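Chapter 4
Where the Heat Goes

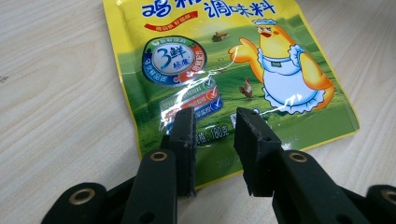 Figure 4.1. A seasoning packet with a yellow border, lying on a wooden tabletop.

An engine is a heater that moves a car as a side job. Burn a gallon of gasoline and only a modest share of the energy ever reaches the rear tires. The rest leaves as heat, part of it out the tailpipe and much of what remains into the iron or aluminum around the cylinders. If it stays there, you will own a large paperweight with valve covers.

The cooling system gets little respect from people who build cars for fun. A student will spend all of November choosing a camshaft and then bolt on whatever radiator was leaning against the wall. On the dyno, with a shop fan the size of a garage door blowing at the grille, the engine makes 300 horsepower and everyone shakes hands. Then the car meets its first long red light in summer, and the needle starts to climb.

We have left cooling until after the fuel and ignition chapters, and you will see it was partly a trick. A lean mixture or late timing can make an engine run hot with a perfectly good radiator in front of it. If you skipped Chapter 2, go back now. The radiator will wait.

What This Chapter Covers

You will follow the coolant on one full lap, from the pump through the block and heads, past the thermostat, across the radiator and home again. You will learn why the cap is a working part and more than a lid. We will look at mechanical and electric fans, at shrouds (please stop throwing them away), and at the narrow band of jobs for which a bigger radiator is the right answer. The last section is a bench session with a thermostat, a pot of water and a thermometer, which remains the cheapest test in this book.

By the end you should be able to look at a hot engine and ask a few sensible questions before buying anything.

The Opening Case: The Vara

Throughout the chapter we will come back to one car, a two-door Vara that came into the teaching shop at Pidside with a fresh engine and a bad temper. Its owner, Hooman Bahrami, had written his own history of the problem on the back of the work order. It started on 27th April, he said, and it went like this: fine on the highway, hot in town, hot in the driveway, very hot in front of his father-in-law.

He had already replaced the water pump. He had replaced the thermostat with an Itico unit, and then replaced that with a second Itico unit in case the first was lonely. He had filled the system with a mix that was 70 percent antifreeze, on the theory that if some is good, more must be better. (It isn't. Water carries heat better than antifreeze does, and we will do the arithmetic in the second section.) The radiator had been to Đinh, the shop across the road, and had come back with a clean bill of health and an invoice he described as "educational."

Read his first complaint again, though, and leave the parts out of it. Fine on the highway, hot in town. At highway speed the car pushes its own air through the core. At idle, the fan has to do all of that work. Most of the diagnosis is sitting in that one line, and he wrote it down before he opened his wallet — though sadly he didn't read it back to himself.

We are not going to give you the answer yet. Keep a page of your notebook for the Vara and add to it as you go. When you reach the fan section, you may feel a strong urge to turn ahead and check. Try to hold off.

Before You Begin

Two habits, please, before you touch anything.

Never open a radiator cap on a hot engine. A rag over the cap does not change this rule, and neither does being in a hurry. The system is under pressure, the coolant may be well above the point where it would boil in an open pot, and your forearm is closer than you think.

Catch what you drain. Coolant is poisonous and tastes sweet, and dogs have no interest in warning labels. Use a clean pan, cover it, and mark it in large letters. If you plan to pour the coolant back in, keep the floor dry and the pan away from the parts washer.

Now find the lower radiator hose on your shop car, engine cold, and give it a squeeze. Write down how it feels. Section 4.1 begins there.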